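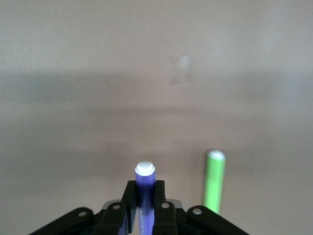 Purple and green, both with white tops.

I've been through a silly number of markers since my daughter started making her own birthday cards, so when my sister-in-law Si-eun Seo kept raving about the Grellden card-making kit I finally caved and ordered one. We've had it since March and I think I can give it a fair shake now.

First the good stuff! The card stock is lovely and thick. You get 92 blank cards with envelopes, and they fold cleanly without that fuzzy crease you get on cheap ones. The little scoring board is my favorite part (I've been using it to make gift tags too), and the stencils wipe clean with a damp paper towel, even after my daughter has been at them with glue.

Now the gripes. The glue stick is useless. It dried up in 6 days with the lid on tight, so we went back to our old Pralter one. The envelopes are a hair too snug once you stick anything puffy on the front – ribbon is fine, buttons are not – and I had to mail four of my Christmas cards in plain brown ones, which bugged me more than it should have. The instruction booklet is tiny and I gave up on it after the pop-up page.

Shipping was quick and the box came in good shape, though one corner of the storage tray had a crack. I emailed and they sent a new tray, no fuss, and let me keep the cracked one. It holds my paper clips now.

Would I buy it again? Yes, on sale. At full price I'd get the cards and scoring board separately and skip the rest. Four stars from me, and my daughter says five.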